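`droso-tidy` is the planning and control layer for the two-arm table setup at Stillton. It takes a plate layout from perception, decides which arm picks, and sends joint targets to both arms. The sorting rules live in a separate package, `fliltis`, and are not covered in this file.

Last edited 21/02/2022.

## Status

Works on the Stillton bench. The Zamudio bench has the same arms but an older driver, and the planner refuses to start there until the driver is updated. That job is planned for June.

## Install

```
git clone droso-tidy
cd droso-tidy
pip install -e .
droso check
```

`droso check` opens both arm connections and closes them again. Nothing moves. If it hangs, power cycle the arm controllers and try again.

## Running

```
droso run --layout plates --arms both
```

Options:

- `--arms left|right|both` – default is `both`
- `--rate` – control rate in Hz, default 100
- `--dry` – plan only, print the targets, send nothing
- `--keepout` – path to a keep-out file (see below)

Keep the emergency stop within reach. The software stop on the space bar only pauses the planner, and the arms will finish the segment they are on.

## Plate layout

The planner wants plates and trays as separate objects. A plate on a tray gets its own pose and its own rim height, even when it sticks out past the edge of the tray. Perception runs from the head camera only, so a plate under a gripper is often half hidden and its circle has to be fitted from whatever arc is left.

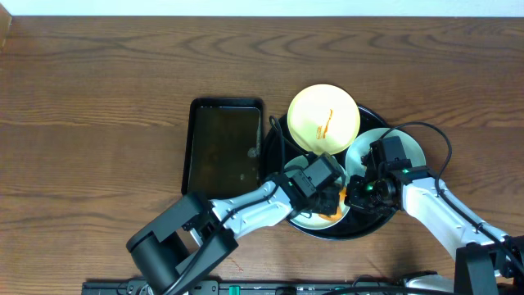 Head camera, both arms over the round tray.

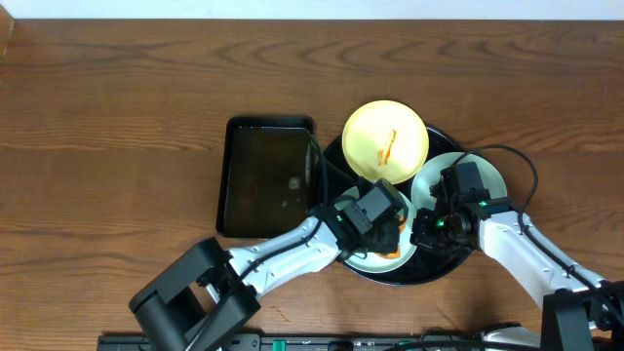
Circle fitting needs a clear arc on at least one side. When the fit fails, the planner keeps the last good pose for 34 control steps and then stops both arms. You can change this with `hold_steps` in `config/perception.yaml`, but longer values led to grasps next to the item instead of on it.

Shiny dark trays are the other weak point. Reflections inside the rim can be picked up as small objects. The `min_blob` filter removes most of them. Set it too high and thin pieces of food go missing too.

## Two arms, one tray

Each arm claims a region before it moves. The claims are circles on the table plane, with a margin of 8 cm added to the gripper outline. If two claims overlap, the arm holding the item goes first and the other waits at its last waypoint.

Cables are not modeled. The loops near the wrists move a good deal when the wrist turns, so the keep-out file has a rough cylinder above each gripper. Edit `config/keepout.yaml` if you reroute a cable.

## Known issues

- With `--arms both`, the two planners can wait for each other forever if neither arm holds an item. Press `r` to release both claims.
- Plates close in color to each other sometimes swap IDs after one has been covered. Poses stay correct, only the labels change.
- `--dry` ignores the keep-out file.
- Log files from version 2 cannot be replayed with the current viewer. Use `tools/convert_log.py` first.

## Tests

```
pytest tests/
```

The tests under `tests/hardware` are skipped unless `DROSO_ARMS=1` is set. Clear the table before running those.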